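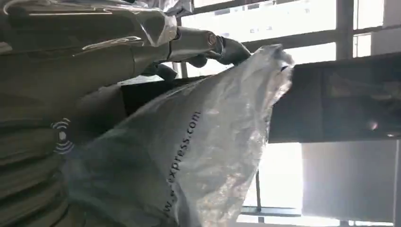
Can robots do chores yet?
Questions we get asked, with answers from the Dramance test room

Can I buy a robot that does the housework?

You can buy machines that do one job, such as vacuuming a floor or mowing a lawn. A single machine that tidies, washes up and puts the shopping away is not something we could recommend to a household today.

Why do you spend so much time on plastic bags?

A bag has no fixed shape. A box looks much the same wherever you put it down, so a machine can be told where to hold it. A bag folds, sags and changes each time it is touched. Clear ones are harder still, as light comes straight through them and the cameras have trouble finding the edge.

How often does it work?

In our last set of trials, called Bundik, the task was to pick up one bag and move it to a marked spot. We ran it 582 times. A clean lift was managed in 245 of those. The rest were mostly missed grips, or two bags lifted together.

What about full bags?

Full bags give the fingers more to hold, but the weight shifts as they come up.
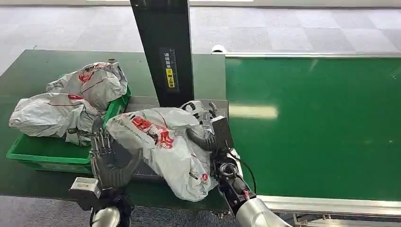

Moving bags between a crate and a conveyor is closer to shop-floor work than to anything in a kitchen. The surfaces are flat, and the crate and belt stay put. We expect jobs of this kind to be handed over well before home chores are.

Does a robot need hands like ours?

Not for everything. Five fingers are useful for odd shapes and for handles made for people. For lifting the same carton all day, a suction cup is cheaper and breaks less often. Nour Majali, who runs our hand trials, would use the simplest tool that does the job.

Is it faster than a person?

No. Most people can clear a crate of bags while a machine is still on its second one.

Will it take jobs in packing rooms?

It may take some tasks. Someone still has to deal with torn bags, tangles and anything dropped. We can't say how staffing will change at any one firm.

Can it fold laundry?

Towels, slowly. Shirts are poor, and we have stopped testing socks for now. Results from the Fisine towel trials go up in December.

Can I bring in an item for you to test?

Yes, if it weighs under 2 kg and isn't sharp or breakable. Leave it at the Sârbu Street desk before 4 pm with your name on it.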